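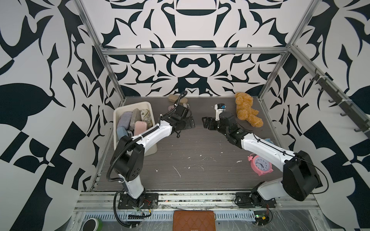

3.2 Task and Data Collection

The tidying task was defined by the student team in the second half of the Mahuika project course. Household objects are spread over the floor of the cell, and the two arms must move them into a basket on the left side. An episode ends when the operator signals completion or after 4 minutes.

Figure 3. Bimanual cell with patterned walls and both arms mounted on the front rail. The basket is at left; a plush bear and a twin-bell alarm clock are on the right side of the floor.

Students collected 700 teleoperated episodes. After review by two graders, 489 were kept for training. Most rejected episodes contained a dropped object or a long pause during a handover between grippers. Object positions were drawn from 13 layout cards, shuffled before each session. Small fabric items were placed by hand within the marked zone, and their folds were not controlled.

Handovers were required only for objects that started on the right side, which the left arm could not grasp reliably. Operators were free to choose the order of objects. Ordering therefore varies between operators, and we return to its effect on the learned policy in Section 4.1.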